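Hand-held gripper project - pads keep dropping thick clothing, how do we pick a start point?

Asked by Divya Menon
23 March 2023
Tags: gripper, fabric, student project, recording demos

Hi all, quick one, well not that quick sorry. We're doing a second year group project on tidying up clothes. No arm yet, we get bench time on the arm next term if our recordings are any good, so for now it's all done with the hand-held gripper and we carry it round and pick things up ourselves. Task is pick one garment off a bed, lift, move it to a basket, let go. That's it. Sounds easy.

T shirts fine. Pillowcases fine. Thick cotton is the problem, hoodies mostly. Either the fingers close and slide up over the fabric, or we get a pinch but so small that it lets go halfway to the basket. We've done 72 hoodie tries so far and 20 were bad enough to throw out. Our supervisor at Worcombe wants 70 clean ones per garment by the end of the month so we're behind.

Things we tried:
- closing slower. helps a bit
- closing harder. no difference that I can see, fabric just pops out the side
- coming in from straight above vs at an angle. angle seems worse but Anqi thinks it's better, we have not settled this
- flattening the hoodie first. much worse!!

Best ones are when there's already a raised bit to go for and you put one pad each side of it before closing. Like so:
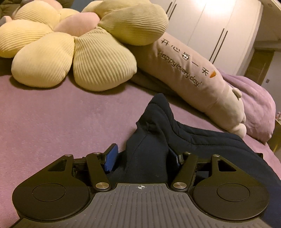 Worcombe College Robotics Society - Soft Items Team

Blue pads on the navy cotton, fabric bunched up in the gap. I'd call that a good start. But we can't always have a ridge ready made, and if we make one by hand every time are we cheating? The write up has to say how the clothes were laid out and I don't want to get marked down for it.

Second thing. We record in bedrooms becuase that's where clothes live, and the backgrounds are all busy. Bolster with a bear face, big flower cushion, blankets, everything. Half the team wants to strip the bed down to a plain sheet. I say leave it. Who's right?

Also if anyone knows the Kandasamy sheet on fabric grasps, ours is missing the second page. Thanks in advance

Divya

Esperanza Halvorsen
Helper, soft items and cloth

Did almost this exact thing two years ago at Faltville so here's what I remember, some of it may be out of date.

Ridge first. You are not cheating if you write it down. What we did was sort every try into "ridge", "edge" or "flat" before picking, just a column in the log. Then at the end you can say how each one went, and the markers liked ours a lot more than the group who only had one success number for everything. If all your tries are ridge then yes, say so, and say the result only covers ridge.

How to get a ridge without fussing: drop the hoodie from waist height and use it however it lands. Don't tidy it. Nearly always there's a fold somewhere. If there isn't, mark it flat and have a go anyway. You need some of those.

For the pick:

Open wider than you think. With thick cotton the fold is fat and if the pads are already touching it on the way down they push it over.

Go lower. This was our big mistake, we closed near the top of the fold so of course it was a tiny pinch. Go down till you nearly feel the mattress, then close. You will catch the bedspread sometimes. Annoying, log it.

Wait a beat after closing, before lifting. Count one in your head. Someone watching the recording back can then tell the closing from the lifting, and the person training on it later will thank you.

Lift straight up first, then go sideways. A hoodie is heavy for a small pinch and if you swing it while it's still dragging on the bed the load comes on one side and out it pops. I bet a few of your 20 are this.

Also check whether there's a zip or a drawstring under one pad. Uneven thickness, it'll twist out.

On the angle argument - straight down for ridges, tilted for edges. So maybe you're both right. Try ten each and put it to bed (sorry).

Background: leave the cushions. But move things about between tries, or the model could well learn that hoodies are always next to a bear. Change the bedspread if you've got another. We did a whole set on one duvet and it fell apart the minute we went to a different room. 1,625 recordings and I think we used less than half. Still hurts.

Don't throw out the bad ones either!! Keep them in a seperate folder with a note. Handy for the report.

Anqi Jia

I'm on Divya's team so not really an answer, but for the record the tilted ones I did were nearly all sleeves. So edges. Fine. Point taken.

Adding a detail she left out, the ridges on the pads fill up with fluff after a while with fleecy stuff. I wipe them with a damp cloth between sets and let them dry. Can't prove it does anything but my drops went down that afternoon.

Chiamaka Nwankwo

just strip the bed, way simpler. we did plain sheet for ours and got full marks. you can add clutter later if there's time. and use a lighter hoodie if the thick one won't go

 Reply from Esperanza Halvorsen
 Was yours tested in the same room though? Plain sheet is ok for a first set, I'd agree with that, but Divya's task is bedrooms and her arm session will be somewhere else again. Swapping the hoodie is dodging the question a bit.

 Reply from Chiamaka Nwankwo
 same room yeah. fair

 Reply from Divya Menon
 Thank you both, this is loads. Did a quick set last night going lower with the pause and it's much better, only dropped two, one of those was the drawstring. Going to do the ridge/edge/flat column and go back through the old ones as well if Anqi helps (Anqi you are helping). Keeping the cushions. We'll do one plain set for comparison.

Meenakshi Hegde

I've got the Kandasamy sheet, both pages, it's in the shared folder called Under, in with the September handouts. Page two is mostly a table of finger openings for different cloth, and a bit on towels. Nothing on hoodies that I could find, nearest is "heavy knit". If the folder won't open for you leave a comment and I'll scan it again, the scanner by the lab makes everything slightly grey but you can read it.

 Reply from Divya Menon
 Got it, it opens. Heavy knit will do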